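Print this page | E-mail this page

Trotbridge workshop notebook - kitchen corner
Wednesday, 10.15

Fridge clear-out and restock. The yellow basket is on the white table, empty, and the top compartment is open.

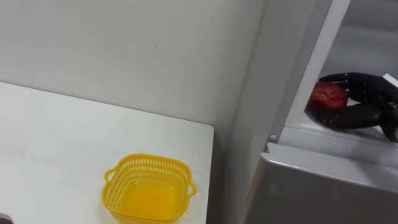
Loading order

Decided to go back to one basket per trip. Last month we tried carrying things over singly and the door stood open far too long. Heavy items go in the basket first, cartons upright against the side, anything soft on top. The basket stays on the table while the fridge is being filled - it does not go on the floor.

Stock came from Ukholm again, order 2233. Two lines missing, both dairy. I have written to them and copied in Prajapati, as the last short delivery went on their account by mistake. Invoice 1011 should not be paid until this is sorted out.

Shelf labels

The Zeson labels peel off after a week or so in the cold. Went over the backs with clear tape and put them on again. If they come off a second time, use the tie-on tags from drawer 107 and leave the shelves bare.

Cleaning

Warm water and bicarb for the shelves, no spray. Rinse the basket as well and dry it properly before it goes back, the small holes in the sides hold water and it ends up on the cartons.

To do
- chase the missing dairy
- new cloths, we are down to the old grey ones
- ask whether the lower compartment can be set a bit colder
- move the milk date sheet to the inside of the cupboard door

Print this page | E-mail this page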